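Begehung Werkstatthaus Prillar, Erd- und Obergeschoss
Prüfliste mit Bemerkungen

Geprüft von: Aksel Snorradóttir
Auftraggeber: Hausverwaltung Dedach
Grundlage: Hausordnung, Brandschutzordnung Teil A bis C, Vorjahresliste mit den offenen Punkten aus August
Kürzel: i. O. = in Ordnung, M = Mangel, M* = Mangel, schon beim letzten Mal bemängelt, E = am Tag der Begehung erledigt

1. Zugang und Treppenhaus

1.1 Haupteingang von innen ohne Schlüssel zu öffnen: i. O.
Die Tür geht auf, wie eine Tür soll. Der Türschließer ist allerdings so stramm eingestellt, dass er kleinere Besucher mit hinausbefördert. Bitte eine halbe Umdrehung zurück.

1.2 Treppenhaus frei von Brandlast: M*
Das Sofa steht noch da. Im August hieß es, es werde »zeitnah abgeholt«. Inzwischen liegt eine Decke darauf und daneben steht eine Leselampe mit Verlängerungskabel. Ich habe kurz darauf gesessen, es ist ein gutes Sofa. Es muss trotzdem weg.

1.3 Handlauf durchgehend und fest: M
Zwischen erstem Podest und Obergeschoss wackelt der Handlauf an 2 Haltern. Jemand hat Gewebeband darum gewickelt. Gewebeband ist kein Befestigungsmittel im Sinne von irgendwas.

1.4 Treppenhausbeleuchtung: i. O.
Die Zeitschaltung steht auf 50 Sekunden. Wer zügig geht, kommt oben im Hellen an. Wer eine Kiste trägt, lernt das Haus im Dunkeln kennen. Empfehlung: verlängern.

1.5 Stufenkanten: E
Lose Kante an der untersten Stufe, vor Ort festgeschraubt. Schraube aus eigenem Bestand, wird nicht berechnet.

2. Flucht- und Rettungswege

2.1 Rettungswegkennzeichnung vorhanden und beleuchtet: M
Im Flur Obergeschoss zeigt das Schild nach links. Links ist die Besenkammer. Das Schild wurde beim Streichen abgenommen und offenbar nach Gefühl wieder angeschraubt.

2.2 Notausgang Hofseite: M*
Er ließ sich öffnen, nachdem wir zu zweit die Leergutkisten beiseitegeräumt hatten. Auf der Tür klebt innen der Zettel »Bitte nichts abstellen«, den ich beim letzten Mal selbst angebracht habe. Die Kisten standen davor, man musste sich bücken, um ihn zu lesen.

2.3 Flucht- und Rettungsplan aktuell: M
Der Aushang im Erdgeschoss zeigt eine Wand, die es nicht mehr gibt, und verschweigt eine, die es gibt. Neuen Plan bei Büro Nedeljković anfordern, dort liegen die Umbauzeichnungen.

2.4 Sammelplatz bekannt: M
Drei Befragte, drei Antworten: der Hof, der Parkplatz, der Bäcker. Richtig ist der Parkplatz. Der Bäcker hat zugegebenermaßen Argumente.

3. Feuerlöscher und Melder

3.1 Löscher an den vorgesehenen Plätzen: M
Der Löscher aus der Teeküche hält die Tür zum Lager auf. Als Türstopper ist er tadellos, als Löscher fehlt er neben dem Herd.

3.2 Prüfplaketten gültig: i. O.
Alle gültig, auch die am Türstopper.

3.3 Rauchmelder: M
In der Teeküche steckt der Melder in einer Duschhaube. Begründung auf Nachfrage: »Der geht sonst beim Toast los.« Vorschlag: Toaster unter das Fenster, Duschhaube in die Dusche.

3.4 Selbstschließende Türen nicht verkeilt: M*
Siehe 3.1. Dazu ein Holzkeil an der Flurtür, sauber gehobelt und geölt. Da hat sich jemand Mühe gegeben, es fällt mir schwer, ihn einzuziehen. Eingezogen.

4. Elektrik

4.1 Ortsveränderliche Geräte geprüft und beklebt: M
Ohne Plakette: Wasserkocher Obergeschoss, Heizlüfter Büro, Lichterkette Flur. Der Heizlüfter wurde bis zur Prüfung stillgelegt. Der Protest wurde zur Kenntnis genommen.

4.2 Mehrfachsteckdosen nicht hintereinander gesteckt: M
Im Büro Obergeschoss hängt eine an der anderen und an der wiederum eine dritte, letztere für ein Handyladegerät ohne Handy. Bitte eine Steckdose setzen lassen.

4.3 Verteilerkasten zugänglich und beschriftet: M
Zugänglich ja. Die Beschriftung nennt die Stromkreise »Licht«, »anderes Licht« und »nicht abschalten!!«. Was am dritten hängt, wusste keiner der Anwesenden, und ausprobieren wollte es auch keiner. Elektrofachkraft beauftragen.

4.4 FI-Schutzschalter, Prüftaste: i. O.
Ausgelöst wie gewünscht. Die Kaffeemaschine war vorher angekündigt worden und durfte ausreden.

5. Erste Hilfe

5.1 Verbandkasten vollständig: M
Die Pflaster sind alle. Dafür enthält der Kasten 57 Sicherheitsnadeln, ich habe nachgezählt, laut Inhaltsliste gehört keine einzige hinein. Auffüllen beziehungsweise ausräumen.

5.2 Verbandbuch geführt: M
Der letzte Eintrag lautet »Daumen«. Kein Name, kein Hergang. Wir wünschen dem Daumen alles Gute und bitten künftig um ganze Sätze.

5.3 Ersthelfer benannt und ausgehängt: i. O.
Aushang lesbar, beide Genannten arbeiten noch im Haus.

6. Arbeitsräume

6.1 Tischplatten ohne Splitter und vorstehende Teile: i. O.

6.2 Verkehrswege mindestens schulterbreit: M
Im Lager stapelt sich die Lieferung für Tultville bis in den Gang. Seitwärts kommt man durch, mit Jacke nicht mehr.

6.3 Regale gegen Kippen gesichert: M
Ein Regal im Lager steht frei und neigt sich leicht zum Betrachter. Winkel liegen bereit, und zwar obenauf.

6.4 Getränke nur an den vorgesehenen Plätzen: M*
Der Punkt gehört zu den meistgelesenen und am wenigsten befolgten der Hausordnung. Dosen und Becher bitte in die Teeküche. 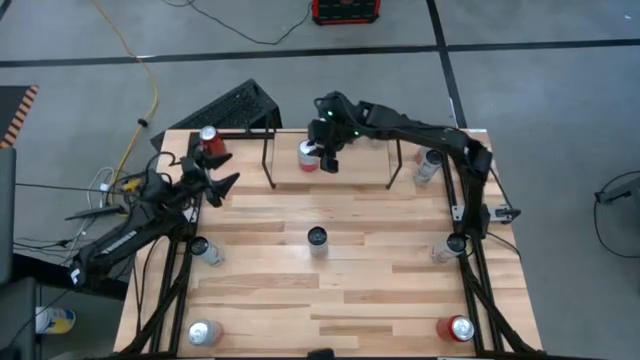 Zuletzt geändert: 18. Okt. 2023

7. Fristen

7.1 Sofort: Notausgang Hofseite, Löscher Teeküche, Rauchmelder, Heizlüfter.

7.2 Innerhalb von 30 Tagen: Handlauf, Schild Obergeschoss, Regalwinkel, Verbandkasten, Verteilerkasten, Lagergang.

7.3 Bis zur nächsten Begehung: neuer Plan, Steckdose Büro, Türschließer, Zeitschaltung.

7.4 Ohne Frist, aber mit Nachdruck: das Sofa. Wer es haben möchte, meldet sich bei der Hausverwaltung. Selbstabholer mit zweiter Person bevorzugt, siehe Handlauf.

8. Sonstiges

8.1 Im Hof tropft das Fallrohr auf den Weg zum Parkplatz. Im Winter wird daraus eine Eisbahn, und zwar genau auf der Strecke zum Sammelplatz. Dachdecker ist angefragt.

8.2 Der Schlüssel zur Besenkammer fehlt. Angesichts von 2.1 ist das zu begrüßen, löst das Problem aber nur halb.

8.3 Rückmeldungen zu dieser Liste bitte schriftlich an die Verwaltung. Die Bemerkung »haben wir immer so gemacht« liegt dort bereits mehrfach vor und muss nicht erneut eingereicht werden.

Gez. A. Snorradóttir
Verteiler: Verwaltung, Mieter Erdgeschoss, Mieter Obergeschoss, Aushang Flur (bitte nicht über den Rettungsplan hängen)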